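Chapitre 4
Les registres paroissiaux et ce qu'ils taisent

Objectifs du chapitre : lire un acte de baptême, repérer un parrain utile, dater un départ sans liste de passagers.

On commence presque toujours par un nom et un village. Pour la famille Fülöp, le nom d'Imre, le village de Halász. Rien d'autre. Pas de date de naissance, pas d'acte de mariage – juste une phrase répétée à table, « il est parti en novembre ».

Premier réflexe : le registre des baptêmes. Celui de Halász compte 287 feuillets, en latin puis en hongrois, plusieurs mains, encre inégale. Ne pas tout lire. Prendre d'abord les index, quand il y en a, ensuite les marges. Les marges surtout : mariages, décès, parfois un lieu de départ. 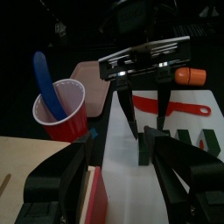 Deuxième réflexe, les parrains. Un parrain, c'est souvent un oncle, un voisin, un patron. Dans notre cas Gergely Takács revient pour deux enfants, et son nom réapparait plus tard à Vurov, à presque 700 kilomètres. Piste sérieuse, pas une preuve. À noter au crayon sur l'arbre.

Attention aux orthographes. Fülöp devient Fulop, Filep, Philippe chez un greffier pressé. Garder toutes les variantes, dans une colonne à part, avec la cote de chaque actes.

Vocabulaire à connaitre : acte, cote, filiation, collatéral, mention marginale.

La section suivante reprend le dossier là où Margaux Charpentier l'a laissé – quatre lettres envoyées de Vurov, dont une sans signature.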